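In Defense of the Slow Answer

By Yamuna Gowda

My first manager in this country, Rigoberto Echeverri, had a habit that made me nervous for many months. When you asked him a question, he did not speak. He looked at the table, sometimes he drank his coffee, and only then he answered. In the beginning I believed he was angry with me. I would ask the question again with other words, and then apologize for asking. He let me finish all of this, and then he gave the same answer that he was preparing from the start.

I have worked in English for 16 years now. Before that I worked in Kannada, and sometimes in Hindi, and I was considered a fast talker in both. My mother said that I answered before the other person had closed the mouth. So I know both sides of this matter. I was a quick person and then I became, by changing language, a slow one. My opinion after all these years is that our workplaces are built for the quick person, and they pay for it more than they know.

Let me describe a normal meeting. The person who leads it puts a question to the group. There is a silence of perhaps one breath. Then somebody speaks, and it is nearly always the same somebody. The second person reacts to the first person. The third reacts to the second. When I have built my sentence, checked the verb, and decided that I am not going to embarrass myself, the subject has changed. I keep my sentence. I have carried many such sentences home on the bus.

At Duvero, where I did customer contracts before my present job, I once kept a notebook of the things I had not said. It was not a diary of complaints. I only wanted to see if these ideas were as foolish as I feared. Some were foolish. But one of them was that a delivery date in a contract fell on a holiday in the customer's country, so that our own people would wait at a closed gate. I had noticed it on the first page. The conversation went to the prices, and it stayed with the prices. Two days later a colleague found the same problem by himself and everyone thanked him. I also thanked him, and I meant it, but I went back to the notebook that evening and put a line under the date.

People say to me: you should just interrupt. I have received this advice from kind persons who wanted good things for me. Marleny Arango, who is my friend since the years at Duvero, even practiced it with me in her kitchen. She talked without stopping about her sister's wedding and I had to cut in with any opinion at all. I became a little better. I also noticed that when I interrupted, my opinion became shorter and more stupid, because I had to spend all my force on the entering and nothing was left for the thing I wanted to say.

I do not think this is only a problem of foreigners. Trilok Jaiswal, who sat behind me for some years, was born 30 minutes from our office and speaks English as well as any person I know. He is slow because he is careful. He wants to see the whole of a question before he touches a part of it. In the yearly review they wrote that he should "show more presence." He asked me what it meant and I could not tell him. We looked at the phrase together for a while. Later he moved to Ticona, where they work mostly in writing, and his comments there, he tells me, are now so long that people ask him to make a summary. 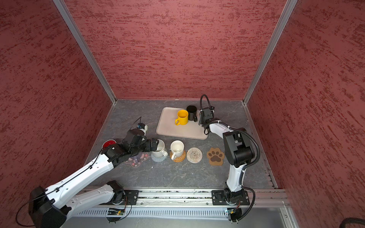 Writing helps, this is true, and I would like more of it. A question that arrives in writing the day before a meeting is a different question. I can read it in the evening while the rice is cooking. I can look up a word. I can find out that I have no opinion, which is also useful, and saves the time of the others. When Cristian Carhuamaca began to lead our group in May of last year, he sent the questions before every meeting, never more than two of them, and I spoke in each of those meetings. I was the same person as in April. My English was the same English.

But writing is not a cure for everything, and I want to be fair. A written reply loses the face. There are things I understand about a customer only when I hear him breathe in before he says yes. There is also a kind of person who hides in writing, who sends 2 pages in order not to have one difficult talk, and I have been this person. So I do not ask that we stop talking to each other. I ask that we talk with more space inside.

How much space? Very little, I believe. Some years ago I attended a short course for supervisors, and the instructor told us to wait after a question until it felt uncomfortable, and then to wait the same time again. We tried it in pairs. The room became strange, people laughed, somebody coughed on purpose. And then my partner, who had said almost nothing all morning, told me a long and interesting thing about night shifts. I have tried to use this rule with my own team since then. I fail often. When I am tired, I ask a question and answer it myself, like everybody.

I should say something about the other side, because quick people are not villains. My husband is one. He thinks by speaking. If you stop him from speaking, you stop him from thinking, and at the end of ten minutes he arrives at a place which he could not have reached in silence. I have learned to enjoy this, and to not believe anything he says in the first five. A group needs such persons. The trouble is only that the first speech of a quick person is taken as his conclusion, and the silence of a slow person is taken as agreement. Both are mistakes, and they are made by the same listener.

The silence as agreement is what worries me the most. "Nobody objected," says the note after the meeting. I have been inside this nobody. I have sat there objecting with my whole body. At Wondell, where my cousin works in purchasing, they changed their office hours in such a way, with one question at the end of a long call and a silence of one breath. After it there were 67 messages to the personnel department. The managers were surprised and even hurt. They had asked, after all.

There is also the matter of how we choose people. In an interview we put a stranger in a chair and ask for a time when he solved a conflict, and we want this story at once, with a beginning and an end. I have been on the hiring side for a few years and I know how good it feels when the answer comes fast. It feels like intelligence. Then the person starts the work, and the work is almost never to answer fast. It is to read a contract on a Thursday afternoon and see that one page does not agree with another page. I now send my interview questions in advance. A colleague told me that this is like giving away the answers. I said that if the answer can be given away by the question, maybe it is a poor question — but I said this to her the next morning, naturally, by the elevator.

Rigoberto retired before the pandemic. I wrote him a card, and inside it I asked if he had always been so slow to answer, or if he had learned it from somebody. His reply came after seven weeks. He wrote that he used to be terribly quick as a young man, that he once agreed to a price in a hallway and regretted it for a year, and that he hoped my daughter was still playing the violin.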